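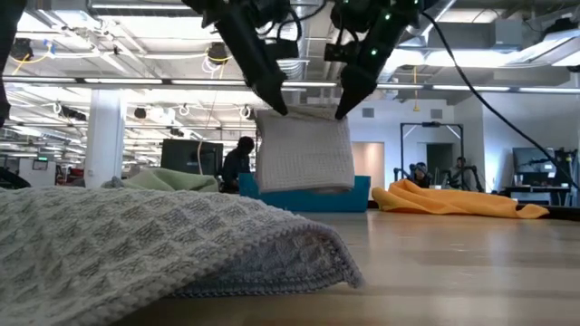

Endska Makers' Club: Laundry & Linen Team

Search this forum... Go

Thread: Folding the waffle towels, is there a right way?

lesia_koval
Right, I need opinions before I lose the will. We've got the big grey knit blanket, the orange-yellow throw, the green cloths and then all the little white waffle ones, and everything ends up on the same table at once. I've been doing the small stuff first and leaving the blanket bunched up on the side till last. My mum would have a fit, she always did big things first. Who's right, me or her?

gritty_grita
Your mum. Big things first, every time! They eat the table. If that blanket is taking up half your space you're folding towels in a corner like you're on a train. I do ours on the bed, blankets, then sheets, then the fiddly bits with a cup of tea.

pegbag52
Disagree completely. If you fold the blanket first you've then got a great lump to put somewhere, and in my flat that somewhere is the chair I wanted to sit on. Small ones first, straight into the bin or box, done.

lesia_koval
Ha, that's my thinking too pegbag. A bin doesn't take up much room and the small ones go in flat if you're careful. The microfibre ones are another matter. They're so soft they won't hold a crease, I fold one in half and it puffs up again like a bun.

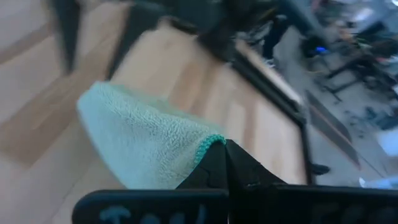
Mint green microfibre with the darker teal edging

gritty_grita
Oh I like that edging! Is it stitched by hand? I've got some plain ones from Gekham and the hems went after a few months.

lesia_koval
No idea, they came as they are. The hem is the only bit with any stiffness in it, so I pick up by the corner and let the rest hang down before I lay it out. Saves chasing the edges round the table.

dehghan_d
Corner pick up is how I do it. Then hem to hem, smooth with your forearm (not your hand, your hand just pushes a wave along in front of it), and in half again. Don't bother with thirds on microfibre, they slide.

pegbag52
Thirds are fine if you roll them afterwards.

dehghan_d
Rolled towels fall off the shelf. I'll die on this hill.

pegbag52
Then get a better shelf?

gritty_grita
Children please. Lesia, what do you do with the white ones, stack or bin?

lesia_koval
Bit of both. Some in the blue one, others in a pile next to it. I like a pile with the folds all facing the front, you can pull one out without wrecking the lot.

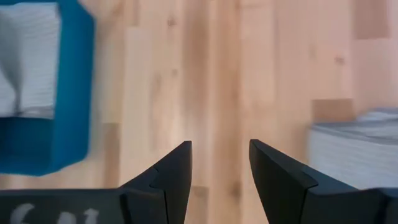
White cloths, boxed and stacked

dehghan_d
Lovely flat top on that stack. I'd keep the ribbed one with its own kind though, mixed textures make a pile lean once it gets tall.

oddsock26
Joining in to say I stack mine straight on the floorboards too and my sister thinks I'm a savage. It's a clean floor! Also team big things first, sorry Lesia.

lesia_koval
That's two each then, if I'm allowed to vote. I'll try the blanket first next time and report back. pegbag, how tight do you roll yours? Mine come undone before I've started the next one.

pegbag52
Tight as you can, and tuck the last corner into the end. I'll write it up properly tonight after tea.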